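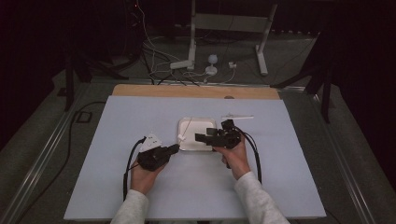
Torach bench board in pale blue-grey, with a shallow white tray.

Torach Bench Board and Tray Set

Product code: 2510-T
Price: £181 the set, delivery extra
Availability: in stock at Abugri, sent out within 11 working days

The Torach bench board is a large rectangular sheet that gives you a plain, even surface for small handwork. Lay it over a wooden panel or straight onto a table top. The colour is a pale blue-grey, chosen so that white parts, thin rods and small fittings are easy to pick out against it and don't get lost in the grain of a table.

The tray sold with it is square and shallow with rounded corners. It sits in the middle of the board or wherever suits the job, and the sides are low enough to reach into from any direction. Most customers use it for the parts they are working with and keep longer pieces flat on the board beside it.

What you get
Bench board, pale blue-grey, 1
Square tray, white, 1
Corner pads, pack of 4
Care sheet

Sizes
Board: 680 mm front to back. The long side is cut to order, please give the width of your table when you order.
Tray: one size only.
Board and tray packed together: 2,510 g in the shortest width. Wider boards weigh more.

Fitting
Wipe the panel or table first and let it dry. Put a corner pad under each corner, lay the sheet down from the far edge and smooth it towards you. If your panel is deeper than the board, a strip of wood will show along the back. Some people like this and use it as a place to pencil notes – others ask us to trim the panel to match. We can do that for panels bought from us.

The board suits tables with raised rails along the sides, as long as it lies flat between them. Measure between the rails and not over them.

Care
Warm water and a little washing-up liquid. No scouring pads. Craft knives will mark the surface, so put a cutting mat on top for blade work. The tray can go in the top rack of a dishwasher.

Sold separately
Spare tray, white
Spare corner pads
Wuvby panel, light wood, unvarnished
Lonulum storage sleeve, holds one board upright

Returns
Boards cut to order can't be returned unless damaged or cut wrongly. Trays, pads and sleeves can come back unused within 30 days.

Questions about widths or trimming go to Ha-neul Ok at the Abugri order desk. Please have your table measurements ready, in millimetres.

Page last updated 2024-05-15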